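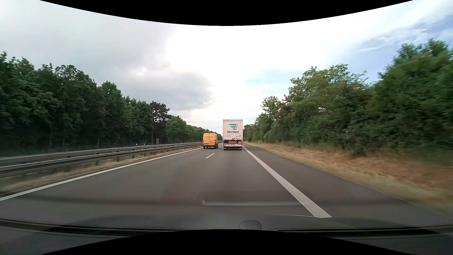 Die rechte Spur gehöre dem Kastenwagen, hieß es am anderen Ende der Leitung, und wer ihn auf diesem Abschnitt überholen wolle, habe dies vor der Brücke zu tun oder zu unterlassen. So stehe es in der Fahranweisung, Ziffer vier, und die Fahranweisung gelte auch für Aushilfen.

Die Aushilfe nahm dies zur Kenntnis. Sie war im August in den Dienst der Spedition Gandex getreten und hatte seither gelernt, dass im Haus jeder Vorgang eine Ziffer besaß. Das Beladen hatte eine Ziffer, das Warten an der Schranke hatte eine, ebenso das Verhalten bei Nebel. Für die Fahrt von Altport nach Skála war ein eigenes Blatt ausgegeben worden, beidseitig bedruckt und in einer Hülle, die bei Dienstschluss zurückzugeben war.

Geladen waren 40 Kartons für das Archiv in Skála, dazu ein versiegelter Umschlag mit der Vorgangsnummer 2868. Der Umschlag lag auf dem Beifahrersitz und war nach Vorschrift angeschnallt. Über seinen Inhalt war der Aushilfe nichts mitgeteilt worden. Der Empfang war zu bestätigen, die Bestätigung war in doppelter Ausfertigung mitzubringen, weitere Auskünfte erteilte die Disposition.

Die Disposition erteilte sie ungern. Die Stimme, die sich am Morgen mit dem Satz gemeldet hatte, sie sei bis auf Weiteres zuständig, beschränkte sich auf das Notwendige. Man möge den Abstand halten. Man möge die Ausfahrt Burnance nicht benutzen, auch wenn sie ausgeschildert sei.

»Aus welchem Grund?«, fragte die Aushilfe.

Der Grund sei aktenkundig, sagte die Stimme.

Eine Weile ging es geradeaus. Die Straße nach Skála war vor langer Zeit von Leuten geplant worden, die Kurven für eine Form der Nachlässigkeit hielten, und im Hause Gandex sprach man mit Achtung von ihnen. Der Kastenwagen fuhr gleichmäßig. Der Lieferwagen links von ihm kam nicht recht vorbei, fiel aber auch nicht zurück, und so zogen beide nebeneinander her, der hohe und der niedrige, wie zwei Beamte auf dem Weg in dieselbe Sitzung.

Die Aushilfe bat um Weisung.

Es sei zu warten, sagte die Stimme. Nach Ziffer neun sei ein Überholvorgang Dritter abzuwarten, bis er abgeschlossen oder aufgegeben sei.

»Und wenn er weder das eine noch das andere wird?«

In der Leitung wurde geblättert. Es dauerte lange genug, dass ein Hinweisschild auf Burnance vorbeizog, dann ein zweites, auf dem nur noch 300 Meter angegeben waren. Die Ausfahrt kam und blieb zurück. Soweit es sich im Vorüberfahren beurteilen ließ, war an ihr nichts Auffälliges – ein Bogen Asphalt, eine Böschung, ein Stück Wiese.

Dieser Fall sei nicht geregelt, sagte die Stimme schließlich. Sie sagte es leiser als alles Vorige. Man habe die Fahranweisung seinerzeit mit großer Sorgfalt erstellt, und es seien Einwände gesammelt worden, 400 an der Zahl. Dieser sei nicht darunter gewesen.

Die Aushilfe erkundigte sich, ob sie den Fall melden solle.

Sie möge ihn zunächst beobachten.

So fuhr sie weiter, den Umschlag neben sich, und beobachtete. Sie stellte fest, dass ihr die Aufgabe nicht unangenehm war. Zwischen den beiden Wagen blieb ein schmaler Streifen offen, und wenn man lange genug hineinsah, lag darin der ganze Rest der Strecke, sehr klein. Nach Skála war es noch weit. Sie dachte an das Archiv, in dem die Kartons einen Platz erhalten würden, und an die Person, die dort den Empfang bestätigen und vermutlich ebenfalls eine Ziffer dafür haben würde.

»Sind Sie noch zuständig?«, fragte sie nach einiger Zeit.

Bis auf Weiteres, sagte die Stimme. Dann, nach einer Pause, die in keiner Anweisung vorgesehen war, wollte sie wissen, wie das Wetter auf der Strecke sei. In der Disposition gebe es kein Fenster.

Die Aushilfe beschrieb es ihr, so genau sie konnte, und die Stimme schrieb mit.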